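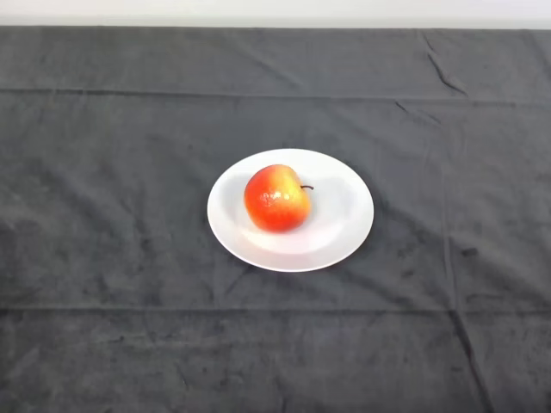 Print this article | E-mail this article

4.2 Color terms in the retail records

The sales records from the Moltangate wholesale market contain 3,203 entries in which a seller wrote down the color of a lot of apples. Entries that gave only a variety name were left out, as were entries that copied the wording of the lot above. The remaining descriptions were short. Most sellers used a single color word, and the word was nearly always "red," "green" or "yellow," even for varieties that are sold on the strength of their mixed skin.

We sorted the entries by hand into 7 groups and then checked the sorting in Stetik, the text-coding program used for the rest of the study. Two groups needed changes after the check. "Blush" had been filed with the color words, but in the Grovadton records it often stands for a grade, and a lot could be marked "blush" and "green" on the same line. "Striped" caused the opposite problem. Growers used it for pattern alone, while buyers at Moltangate seem to have read it as a promise of red.

The gap between growers and buyers was widest in November, when late lots from storage arrived next to fresh ones. Growers' notes from that month mention ground color, the color of the skin under the red, far more often than the market entries do. Ground color is a common guide to ripeness, so the growers had reason to record it. Buyers worked quickly and wrote what they could see from the top of an open crate. 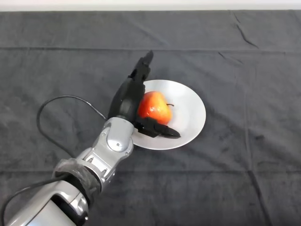

A single color word hides a good deal of variation in the skin of one fruit. Sellers who wrote "red" were naming the color that covered the largest share of the surface, or the color they expected the shopper to care about, and the records do not let us tell these two habits apart. The apple on the white plate in Figure 6 would be entered as "red" under either habit, although its skin also has yellow-orange patches. Under the Eklund coding scheme it is a two-color fruit – red first, yellow-orange second – and the gloss on its left side is ignored, as highlights depend on the light.

We kept the Eklund order of terms throughout, with the main color first. Where a seller gave two colors joined by "and," the first was taken as the main one. This choice affects the counts for "yellow" more than any other word, since it rarely comes first in a pair. Section 4.3 repeats the count with the order removed, using only lots with at least 10 crates.

This site uses cookies to remember your reading settings. By continuing to browse, you agree to their use. Accept | Cookie settings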